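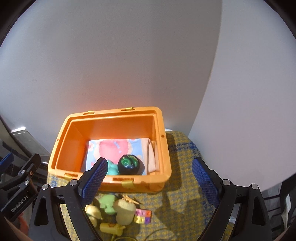
Zwischenbericht Greifervergleich, Arbeitspaket 3
Projekt Gurkell, Standort Toledo
Stand: 1. Juni 2024

1. Gegenstand des Berichts

Der Bericht umfasst den zweiten Abschnitt der Greifererprobung im Projekt Gurkell. Bewilligt wurde die Arbeit von der Förderstelle Sallden mit der Auflage, vor der Beschaffung weiterer Greifer zu klären, welche Fingerbauform sich für das Ein- und Ausräumen kleiner Gegenstände eignet. Der Abschlussbericht ist für August vorgesehen.

2. Durchgeführte Arbeiten

Der Aufbau für die handgeführten Greifer ist in Betrieb. Gearbeitet wird auf einer runden, mit Gewebe bedeckten Fläche vor einer Wand. Als Zielbehälter dienen orangefarbene Kunststoffbehälter, als Greifobjekte Spielzeug in verschiedenen Formen und Härtegraden. Textilien kommen als eigene Gruppe hinzu, weil sie in der ersten Runde die meisten Fehlgriffe verursacht haben.

Verglichen werden drei Fingervarianten. Variante A hat glatte Auflagen, Variante B geriffelte. Variante C entspricht B, hat aber eine weichere Auflage. Jede Variante durchläuft dieselben fünf Aufgaben: Einlegen, Entnehmen, Umsetzen, Greifen am Behälterrand und Greifen von gefaltetem Stoff. Die Bedienung wechselt nach jeder Serie, damit sich Übungseffekte nicht bei einer Variante sammeln.

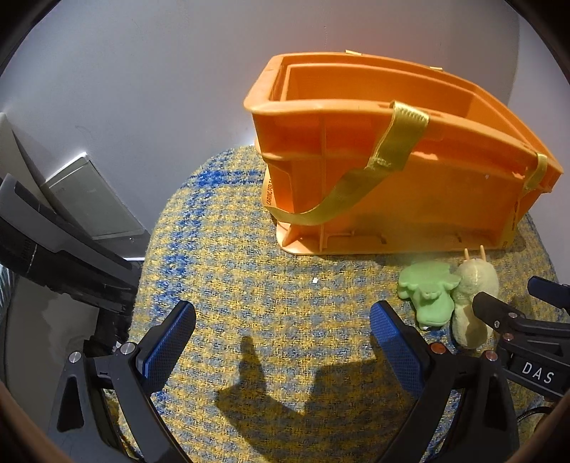 Abb. 2: Versuchsfläche mit Behälter, gelbem Gurtband und zwei weichen Spielzeugen, Greiferfinger geöffnet.

3. Zwischenergebnisse

Bei runden, glatten Gegenständen ist Variante B der Variante A deutlich überlegen. Kugeln rutschen mit glatten Auflagen häufig nach oben weg, vor allem wenn sie nahe an der Behälterwand liegen. Bei weichem Spielzeug ist zwischen den Varianten kaum ein Unterschied festzustellen.

Gefalteter Stoff bleibt schwierig. Flach am Behälterboden liegende Lagen werden nur dann sicher gefasst, wenn ein Finger zuerst unter die Kante geführt wird. Variante C schneidet hier etwas besser ab, die Auflage nutzt sich aber sichtbar schneller ab. Zwei Sätze mussten bereits getauscht werden.

Das Greifen am Behälterrand gelingt mit allen Varianten, solange die Öffnungsweite vor dem Ansetzen stimmt. Mit Gurtband über dem Rand wird der Griff unruhig, das Band verschiebt sich unter der Auflage. Diese Aufgabe werten wir vorläufig getrennt aus.

4. Abweichungen vom Plan

Die Auswertesoftware Drerkero lieferte in den ersten Serien falsche Zeitstempel für den zweiten Greifer. Der Fehler ist behoben, die betroffenen Serien werden wiederholt. Der Zeitplan verschiebt sich dadurch um zwei Wochen. Mehrkosten entstehen nicht, die Stunden sind durch die Reserve im Arbeitspaket gedeckt.

Bei direkter Sonne fallen harte Schatten der Greifer auf die Arbeitsfläche. Serien mit starkem Schattenwurf werden im Protokoll gekennzeichnet.

5. Nächste Schritte

Wiederholung der betroffenen Serien mit den Varianten A und B.
Dauerversuch zum Verschleiß der Auflagen von Variante C.
Festlegung der Öffnungsweiten für die Aufgaben am Behälterrand.
Entwurf der Beschaffungsempfehlung und Vorlage bei Sallden.

Für den Dauerversuch werden drei weitere Sätze Auflagen der Variante C benötigt. Wir bitten um Freigabe aus dem Titel Verbrauchsmaterial.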